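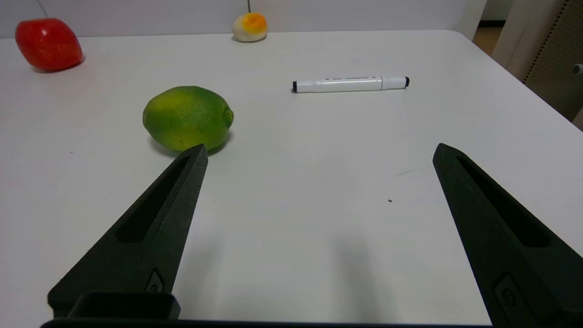
Volunteer readers wanted for the Lockwood local history recordings

Posted June 22, 2025

We are looking for people to read aloud for us. Lockwood Talking Archive turns local letters, parish magazines, shop ledgers and old newspaper columns into sound recordings for people who can't read print, or who find it tiring. The recordings go out free of charge to 230 listeners, most of them in Flondport and the villages inland.

The current batch is the Tundell letters, a set of 411 family letters written between a shipping clerk and his two sisters. Most are a page or two long. The handwriting has already been typed up, so you will be reading from clear print.

What you would do

Read for one session a fortnight, at a time agreed with the studio. A session lasts two hours including a break. You will be sent your pages a week ahead so that you can go through them and mark anything you are unsure of. Place names are the usual trouble, and there is a pronunciation sheet for those.

You read, and someone else works the recording equipment. If you stumble, you go back to the start of the sentence and carry on. Mistakes are taken out afterwards.

You will also be asked to check one recording a month by another reader against the typed text. This can be done at home.

Who we are looking for

Anyone over 18 with a steady, clear voice. We don't want a particular accent, and we would like more than we have now. Acting experience is fine but the letters should be read plainly, without character voices. You need to be comfortable reading old-fashioned sentences at sight and sitting fairly still, as chairs and sleeves both get picked up by the microphone.

We especially need people who can read French aloud. One of the sisters married in Rouen and her later letters slip in and out of the language. Rosaire Paquette has been reading all of these alone and would be glad to share them.

The studio is on the first floor and there is no lift. If stairs are a problem, please still apply, as checking can be done entirely from home and we are short of checkers too.

What we offer

The role is unpaid. We refund bus and train fares, and parking up to the cost of a session. New readers have two practice sessions with Imogen Hulme before recording anything that goes out. Tea, coffee and water are provided.

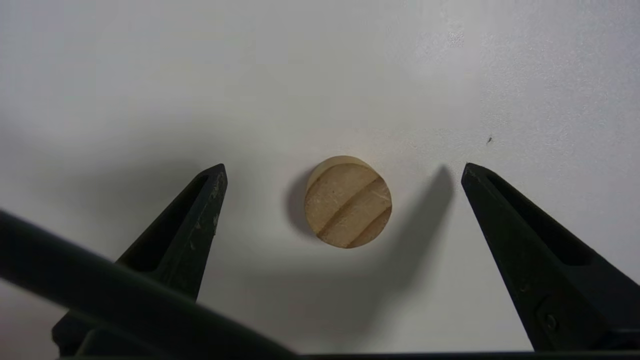 Njoroge Mbwambo writes: I joined in January thinking I would be no good, because I read too fast. I was told to breathe at every full stop and that was most of the cure. The checking is slower work than I expected. I did have to look up a lot of words to do with rope.

How to apply

Send a short email to Sheila Fothergill at the archive office with your name, the times of day you can usually manage, and any languages you read. No CV is needed. Please attach a recording of yourself reading a page of anything you like, around 400 words. A phone recording is good enough. Do it in a room with curtains or a carpet if you can, and don't edit it.

If you can't make a recording, say so and we will arrange for you to read to us over the telephone.

We will reply to everyone. Those we would like to meet will be asked in for 35 minutes, which includes a short read from one of the letters. Two references are needed before you start, and neither should be from a relative.

Questions about access, fares or the home checking role should go to Nayeli Valdovinos at the same office.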